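Home | Notebook | Samples | Dye log | Older entries

Dye log, April

Second go at the eucalypt bath on the Kinnear cotton. First batch came out closer to dishwater than I wanted, so this time I scoured properly before mordanting. Dry weight of cloth 938 g, weighed in the morning before anything touched water.

Scour: soda ash and a squirt of the plain detergent, simmered an hour. Water went the colour of weak tea. Changed it and went again for half an hour, second lot much paler. Rinsed in the trough.

Mordant was alum acetate from the Molleo tub, the one with the cracked lid. It has clumped but dissolves fine in hot water if you keep at it with the whisk. Left the cloth in overnight with the heat off, turned it before going home and again at 7.30.

Leaves: 1210 g, stripped from the Brakimau bags. Two of the bags had gone mouldy at the bottom and went on the compost. Please leave the tops open when you put new ones in the shed.
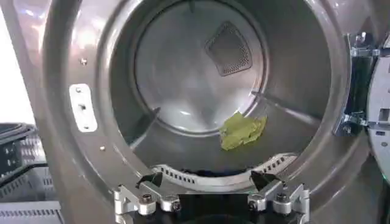

Drum and rear vent, yellow-green cloth inside.

Bath came up to 80 by 10 am and I held it there. Colour in the pot looked promising early and then didn't shift much for the next hour. Lifted a test strip every 20 minutes and pinned them to the board in order, left to right. The jump is between strips two and three. After strip five I can't pick any difference, so the last hour of gas was probably wasted.

Iron dip on half the strips, very weak. They went grey-olive straight away. Too strong for what we want on the Brenau order but worth keeping for the sample book. Rinse the iron bucket separately and don't use the good whisk in it.

pH of the spent bath was 6. Kept a jar of it on the sill to see if it drops anything.

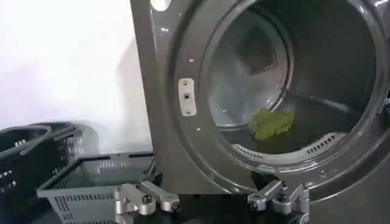
Kinnear read the strips in afternoon light and reckons the scour is still the weak point: strip three has a pale patch near the fold, and alum won't grab where there's size left in the cloth. Suggests a third simmer and skipping the overnight soak to see which of the two matters.

Fair enough. Next batch is 657 g of the same cloth, split in two, one half with the third scour and one without. Same leaves if there are enough left, otherwise wait for the next bags.

To do: new pH strips, label the jars, find the lid for the big pot.

3 comments | 2 shares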